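Kids' Pages > School Life > What Is a School Board?

Search this site Enter keyword Go

What Is a School Board?

A school board is a group of adults who make big decisions for all the public schools in one area. The area is called a school district. In most places, voters choose the board members in an election.

The town of Bevgate has a small district with 900 students. Its board has five members. They meet once a month at Gileck School, and anyone may come and listen. 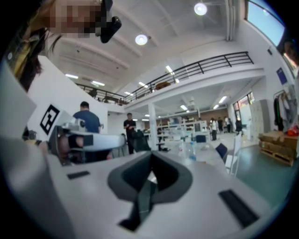 What does the board decide?

The board votes on the budget – the plan for spending the district's money. It also picks the superintendent, the person who runs the schools from day to day. Last December, the Bevgate board voted to buy 300 new library books.

The board does not grade your homework or choose your teacher.

Can kids speak at a meeting?

In many districts, yes. You write your name on a sheet before the meeting starts. When you are called, you get a few minutes to talk. In Bevgate, 20 minutes of each meeting are saved for this.

Words to know
Budget: a plan for using money
District: an area with its own schools

Contact us | © Siltari Kids' Pages | Back to top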